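Workshop notebook, Tistmont, September

Entry by me, to be read also by Ilham Badawi when she is back from Gostilthorpe.

Work today: the old dresser from the Virkilgate flat, inventory number 406. We must decide if the drawers can be kept in use while the rest is repaired, or if everything must be emptied and taken down to the bench.

Started at 8:30. The top drawer came out easily. The second one was hard to pull and made a noise on the left side. I rubbed candle wax on both runners, pushed it in and out five times, and it became better but is still not good. I think the left runner is worn at the back. I did not sand it yet. Ilham, please look before anybody sands, you know this kind of runner better than me.

The varnish on the outside is in good condition. I cleaned a small area with the soap solution, with a cotton cloth, and the color did not come away. The repair card from Nasr says the dresser was varnished again in 2000, and I believe it, the layer is quite even. The card number is 2602, I put it back in the blue folder.

Inside it is different. The drawer bottoms were never finished with anything. They take up all the dirt and they keep it. My proposal is shellac, two thin coats, and one day between them. Lining paper is cheaper, but in the last dresser the paper moved each time the drawer was opened and after one month it was folded in the back like an accordion.

About the clothes. The family asked us to keep the things sorted the way they were, so I am emptying by kind: socks in one pile, underwear in another pile, towels and bigger cloths apart. I do not fold again what is already folded. Things with lace I put on top of the pile, because lace catches on rough wood and then a thread is pulled.

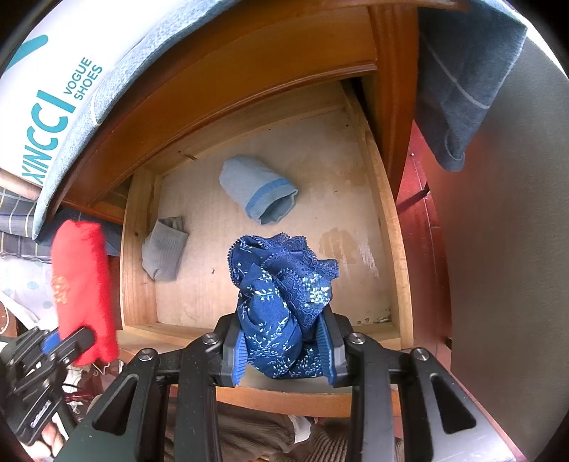 The brownish stains on the bottom look like water stains to me. Before the shellac I want to try oxalic acid on a small spot near the back, where it does not show. If the spot becomes too pale we leave the stains alone. The small dark specks I will first try to remove with a dry brush and the vacuum cleaner, with the soft nozzle.

I have also a question about the molded rail over the drawer. Is it glued or only nailed? I could not see from the front. If it is only nailed, we can take it off and reach the runner from above, and this would save us a lot of time.

To buy: shellac flakes, candle wax, fine sandpaper (220 and 320 are both finished).

Stopped at 16:15. Runner not solved.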